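Notebook - glaze and candle bench, November

3 min read
Print | E-mail

Monday, early. Kiln was still too warm to open when I got in so started on the wax instead. Two batches left over from last week, both the Triris blend, both with the same problem - sinkholes next to the wick, and a pale ring where the wax pulled off the glass.

Batch weights: first one 594 g, second one 1325 g. Same pot, same stir time, same wicks. Only thing I changed was how long it sat before the pour. Small batch sat 21 minutes and went thick at the edges. Big one I poured straight away. Small batch has fewer holes but the tops look like oatmeal. Not selling either.

Re-melted the small batch. Let it come down slower this time with the lid on and a towel round the pot. Poured in two goes, top-up after the first skin formed. Tops much flatter. Still one hole, smaller, near the wick. Poked it open and filled it. Should of done that from the start.

Wicks - the Unnithan ones are stiffer than the old roll and stay put without the clip. Burn is a bit high though. Long flame, some soot on the rim of the test jar. Trim shorter and try again before blaming the wick. If it still smokes go down a size.

Kiln open after lunch. Eta glaze over the gray slip: crawled on both mugs, fine on the tile. Mugs had been handled a lot, tile hadnt. My guess is grease from fingers. Next time wipe down with a damp sponge, leave overnight, then glaze. The plain white is good, no pinholes, keep that recipe as is. Foot of one mug stuck to the shelf, ground it off, shelf needs fresh wash before anything else goes in.

Grevedis order: they want the pillar candles unscented now. Fine by me, scent was half the trouble. Need to check if the lables already printed say lavender. If yes, reprint, do not use a sticker over the top like last time.

For whoever is in next:
- do not touch the jars on the cooling rack till they are set right through
- scale drifts if it's near the fan, move it before zeroing
- kiln shelf wash is in the tub with the blue lid, stir from the bottom
- wax pot gets wiped while warm, paper towel only, nothing down the sink

Pillar molds next. Oil them thin, thin, thin. Last set had a streak down one side from too much. Cream dye, no white. 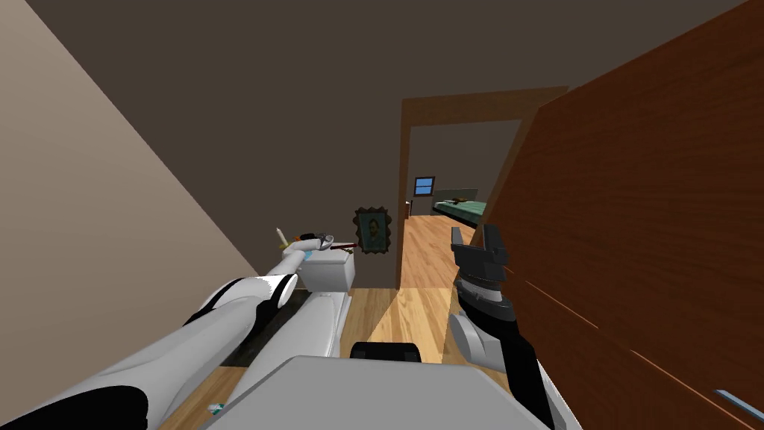
Still to do

- second burn test on the Unnithan wicks, trimmed
- reorder Triris, one more box should see out the winter
- sponge test on two bare mugs before more Eta goes on
- ask Grevedis if they want the wicks long or cut

Recent entries
Slip too thin again
Wick sizes, first try
Shelf wash and stuck feet
Cracked jar on the warm plate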